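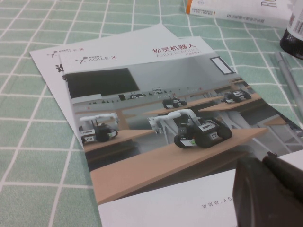 Donal Ó Dubhghaill wrote in to object that print is finished as a reference medium, and that any firm still paying to fold and staple paper is doing so out of habit. His argument was about revision. A web page can be corrected in a minute, and a printed sheet stays wrong until somebody throws it out.

He is right about revision and wrong about what follows from it. The ability to correct a document without leaving a trace is a defect in a reference document. Last May I needed the torque values for a Plinach shaft coupling bought several years earlier. The product page gave one set of values. The sheet that came in the carton gave another, lower by enough to matter. The page had no revision number and no change log. The sheet had both a part number and a print date in the bottom margin. I could establish which coupling the sheet described. I could not establish which one the page described, and the support desk could not either.

Filed under: Opinion, Technical Writing

A brochure is a weaker document than a data sheet, and people in my line of work tend to discard it first. I used to do the same. The brochure is where a manufacturer states what it wants the product to be used for, in plain words, at a known time. Data sheets are written defensively and say little about intended use. When a dispute arises over whether a pump was sold for continuous duty, the sentence that settles it is usually in the sales literature. If that sentence lived only on a web page, it may since have been rewritten by someone who had no idea that it mattered.

Cost is the usual reply. A run of 2,000 eight-page brochures is a small line in the budget of any company that attends trade shows. Dramier, which sells valve actuators, printed 4,000 of its last catalog and dropped the next one to save money. Its distributors then began printing the web pages themselves, on office printers, with the tables split across sheets and the footnotes missing. The expense moved to other people and the quality went down. I have one of those printouts. The column headings are on page 3 and the numbers are on page 4.

Storage is the better objection. Paper takes up room and has to be indexed, and most shops do neither job well. I keep 1,564 items in hanging folders, sorted by manufacturer and then by year, with a plain text list on the computer that gives the folder for each one. Adding an item takes a minute or two. Finditberg offers a scanning service that would replace the cabinets, and I have no quarrel with scans, provided the whole document is scanned, covers and back page included. The back page carries the print code. Scanning services like to skip it.

What I would ask of manufacturers is modest. Put a revision number and a month on every page, printed or not. Keep superseded versions available for 24 years, which is a normal service life for the machinery I look after. Hordiienko already does this with its gearbox manuals, as numbered PDF files in a plain directory, and the arrangement can't be costing them much. A firm that does the same has my permission to stop printing. Until then I will go on taking the paper copy, and I will go on writing the date I received it inside the front cover, in pencil.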